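Ticket 3344 - Dream lookup returns the wrong meaning (falling, teeth, stairs)
Product: Okabe dream dictionary, web edition
Status: Closed, with a workaround
Priority: 4 (raised from "Whenever", lowered again after lunch)

Reported by user

I typed "falling down stairs" into the search box and was told I would soon receive a visit from a relative with good news about cattle. I have no relatives with cattle. I tried again with "falling" and got the page for autumn. "Losing teeth" gives me the entry for combs. I pay for the full edition and would like to be misinformed about the correct dream.

Steps to reproduce

Open the dictionary. Go to Search by Symbol. Type any dream with more than one word in it. Press Enter. Read about cows.

Expected: the meaning of the dream I had.
Got: the meaning of somebody else's.

Support, first look

Confirmed on our side. Single words mostly work. "Snake" gives snake, "bridge" gives bridge, "wedding" gives wedding and then a second, gloomier wedding, which is correct, as there are two entries and they have never agreed. Anything with two or more words goes wandering. "Flying over water" lands on soup.

Asked the user to clear the browser cache and sign in again. I know. It's on the form and I have to ask.

Reported by user

Cleared the cache. Signed in again. Dreamed about a staircase again last night, so at least the testing is thorough. Same cattle.

Support, second look

Ruled out so far:

Language setting. The user is on English. Switching to another language and back made no difference, except that the lucky numbers at the bottom of the page are now in a different order.

Moon phase option. Turned it off. The result was still cattle, but with a full moon no longer required.

Spelling correction. It was on, and it was "helping". With correction off, "stairs" stops being changed to "steers". That accounts for the livestock. It does not account for the combs or the soup.

So we have two faults sitting on top of each other. Passed the second one to the dictionary side with a note saying please don't tell me it's a feature.

Dictionary side

It's a feature, sort of. When Skuketti was merged into the main dictionary in February, its entries came with "neighbor" links, so that a reader looking up teeth would also be offered combs, saws, rakes and anything else with teeth. These were meant to show up in the side column under See Also. For searches of more than one word, the side column is being read first and the real entry second, and then only the first result is shown. "Losing teeth" finds teeth, follows the link to combs and stops there, pleased with itself.

Soup is "water, in a bowl". I didn't write it.

Support

Can we just show the real entry first?

Dictionary side

Yes, but the Plalliscombe almanac uses the same index for its daily reading, and it needs the neighbors first or it repeats itself. We tried the swap on the test copy. Search was fine. The almanac printed the meaning of "hat" for 30 days running.

Support, third look

Tried the swap for search only and left the almanac alone. Results on the test copy, using the standard list of common dreams:

Falling down stairs: stairs, descending. Correct.
Losing teeth: teeth, loss of. Correct.
Flying over water: flight, over sea or lake. Correct.
Late for an exam: exam. Correct. The advice is "study", which seems a bit much for a person who graduated decades ago.
Being chased by a dog: dog, hostile. Correct.
House with extra rooms: still gives "luggage".

That brings the list to 98 percent matching the printed book. The remaining 2 percent is mostly luggage. We looked into this and found that the old Venau edition filed rooms, suitcases and pockets under one heading, Places To Put Things, and the heading came across whole. Splitting it needs a person to read every entry and decide which kind of room it means. I have suggested that the person not be me.

Workaround for anyone who finds this ticket before the fix reaches them

Turn off spelling correction under Settings, Search. Then put the main thing in your dream first and leave everything else out: "stairs", and no more. On the stairs page, choose Up or Down from the small menu at the top. If you dreamed of standing still on stairs, choose Down, read it, and discount it a little.

For houses, use "house" and scroll. The extra rooms are at the end, after "house, haunted" and "house, of an enemy".

Don't use the Random Symbol button to test whether search is working. One person did this and reported four separate faults, all of them chance. 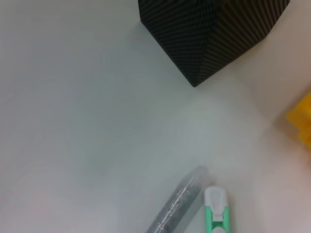

The user wrote back: the workaround works for stairs, and for teeth, and I now get a proper page for both. But the Down entry says I am about to lose money and the Up entry says I am about to spend it. Is this part of the fault, or is that what the book says? I'd also like to know whether last week's readings still count, because I turned down an invitation on the strength of the cattle.

Support

That is what the book says. We checked the printed copy, and stairs are expensive in both directions.

As for the earlier readings, we can't advise on whether they count. They were accurate readings of dreams you didn't have. I would ring up about the invitation.

Dictionary side

Search-only swap goes out with the next update. Spelling correction will stay on by default but has been told about stairs. Neighbor links go back to the side column where they can't hurt anyone. Luggage moved to its own ticket.

Support

Closing this one. If cattle come back, reply here and it will reopen by itself. Please include the exact words you searched for and whether the cattle were fat or thin, as those are separate entries and only one of them is broken.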